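Rebuilding the backup schedule

March 27, 2023

The old scheme copied everything to one external drive every night. A full pass moved 641 GB and was often still running at breakfast. I have now split it into two jobs. 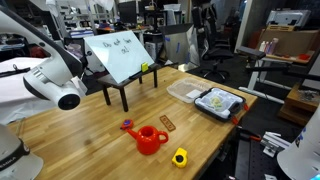
The nightly job, Lomum, copies changed files only. The full copy runs every fifth night and goes to a second drive. Logs are kept for 504 hours, then deleted.

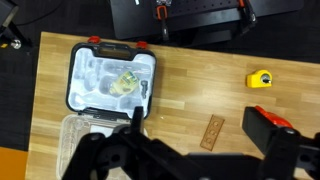 Restores are still slow with many small files. I tested 2 folders and both matched their checksums. The photo archive is next, probably in September.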